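Search posts Search Go

Sunday, July 14, 2019

OK, oatmeal thread! I have been eating oats every morning since spring and I have opinions now. Little ones, but I have them.

First: the bag. I love a clear bag. You can see exactly how much breakfast is left, and rolled oats are such a nice color - that pale beige that goes with everything.

Second: the bowl. Use a small one! I used to pour into a giant soup bowl and then wonder why I was still chewing at ten o'clock. A shallow little round bowl shows you when to stop.

Mine hold the dry oats, then the milk goes in, then I leave them alone for 17 minutes. Yes, 17. I tried 16 and they were fine too, but 17 is my number and I'm sticking with it.

A bowl with a pattern inside is the best kind. White with a dark rim and a black starburst in the middle, and you get to eat your way down to the star. Oatmeal bag and starburst bowl in the first one, cream and beige up close in the second: 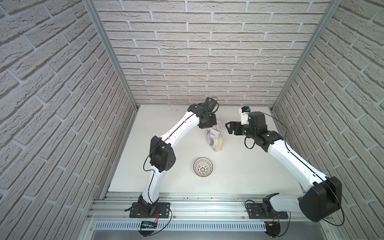
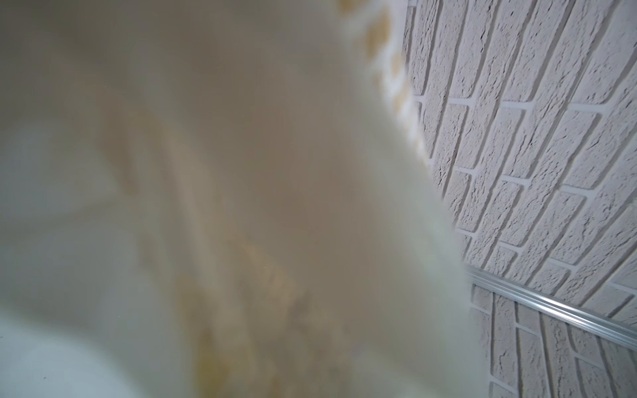 Liesbeth Verbruggen wrote back that I should be scooping with a cup, because pouring straight from the bag is how oats end up in the toaster. Fair! But I like pouring. Fold the top of the bag down a bit, tilt it slowly, keep it low over the bowl.

And crumbs happen. A damp cloth right away gets them. Leave them until evening and one of them will be stuck to your elbow.

Toppings, in the order I'd fight for them: chopped dates, a spoon of peanut butter, a grated apple. I keep trying cinnamon and I keep using too much.

Next up is the overnight kind, in the fridge, with yogurt. My sister in Dindcombe swears by 2 spoons of yogurt per bowl and I can't wait to try it - will report back!

Comments (4)

Benjie Dagdag: grated apple YES. skin on

Trinidad Tagle: Do you toast yours first? Four minutes in a dry pan, so good.

Renato Barredo: 17 minutes is too long, they go to glue

Nektarios Karagiannis: Pinch of salt. Please.

Contact | © 2019 Bondis | Back to top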